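Notebook, wallpaper paste trials, Pristadbridge workshop
November 26, 2021

Carried on from the April trials, where the Golestani paste let go at the seams on the lining paper. Same boards used again, sanded back and sized. Size was the Flinstead powder mixed thin, left overnight before anything was hung.

Three pastes this time: Golestani as supplied, Golestani let down with extra water, and the Grirkix ready-mixed. 16 strips in all, butt-jointed, none overlapped. Paper is the mid-weight printed stock, small repeat. Soaking time kept at 8 minutes for every strip, timed from the last brush stroke and not from folding. In April we were careless on this point and the figures can't be compared.

Mixing notes. Golestani goes lumpy if the water is poured onto the powder. Powder into moving water, stir, leave, stir again. The let-down batch was strained through a paint filter and still had bits in it. Grirkix needed nothing except a stir, but the top of the tub had a skin which was lifted off and thrown away. Tub lid does not seal well. Put film under it next time.

Hanging. Strips 1 to 4 went up without trouble. Strip 5 was over-brushed and stretched, so the pattern drifted by the bottom of the board. Left in the set but marked with a pencil cross on the back. Seams rolled once, lightly, after the paper had stopped sliding. Heavy rolling pushes paste out at the joint and leaves a shine on the print.
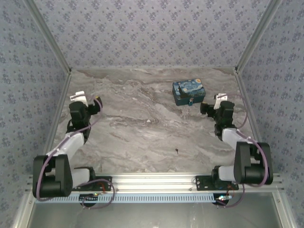 Does the small repeat hide an open seam?
At normal viewing distance it hides most of one, provided the gap is even from top to bottom. A gap that tapers shows up much sooner, and side light makes it worse. Judge seams with the lamp held flat to the wall.

Results after drying with the heater off:
Golestani as supplied: joints closed, edges flat, slight curl at the top of one strip where the paste was missed.
Golestani let down: easier to slide, but edges lifted on most joints. Not to be used on this weight of paper.
Grirkix: joints closed, good grab, hard to reposition once down. Wipes off the face cleanly if done at once. Left to dry it goes white.

Corners not tested properly. One internal corner was tried with the paper cut and lapped a few millimetres round, and it held, but a single corner proves little. Needs its own set of boards.

To do:
Second coat of size on half the boards, to see if the let-down paste improves.
Order another 16 strips from the same batch number, or the shade will be off.
New blades. The present ones drag on soaked paper and tear it at the skirting cut.
Write the paste ratio on the bucket.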